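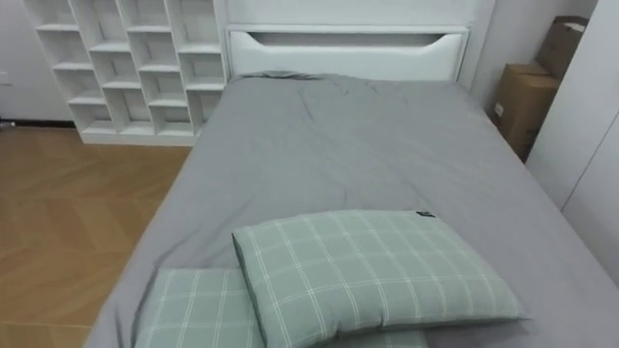 4. Lodging tax and the short-stay host

4.1 What hosts pay, and when

We now turn to the part of the study we enjoyed most, the host records from Zusotthorpe. The town began taxing rooms let for fewer than 28 nights in April, and the rule is short enough to read over coffee. A host who lets a whole home files every month. A host who lets a single room in the home they live in files once a quarter, and pays at the lower rate.

Figure 2. A bed with a grey cover and two checked pillows at the foot end.

Our sample holds 335 listings, of which 218 had filed at least one return by the time we closed the data on May 17, 2019. That is a much higher share than we expected for such a young tax, and it made the rest of the work possible. Most earlier studies had to guess at host income from asking prices – we could match real returns to real bookings, night by night.

The listings came through two booking sites, Bultero and Butik, and the difference between them is striking. Bultero collects the tax from the guest at checkout and sends it to the town. Butik leaves all of it to the host. Nearly every Bultero listing was up to date. Among Butik hosts the late filers were mostly people with one room and very few bookings, and their unpaid amounts were small.

4.2 Cleaning fees

Does a cleaning fee count as rent? The town's rule says yes if the guest can't refuse it, and no if the guest can. This one line explains a surprising amount of the spread in our numbers! Around 16 percent of hosts moved the fee out of the nightly price soon after the tax began, and a few of them made it optional on paper while still charging every guest. Cho (a fuller account is in Dae-han Cho's working notes, which he kindly shared with us) treats these as two separate groups, and we follow him.

We also tested whether the fee rule pushed hosts toward longer stays. It did, a little. The effect is clearest for whole homes near the beach and fades quickly inland, where guests tend to come for work and book by the week anyway. We would love to see this repeated in a town with a flat fee per night, and our matching code should carry over with only small changes to the way partial nights are handled.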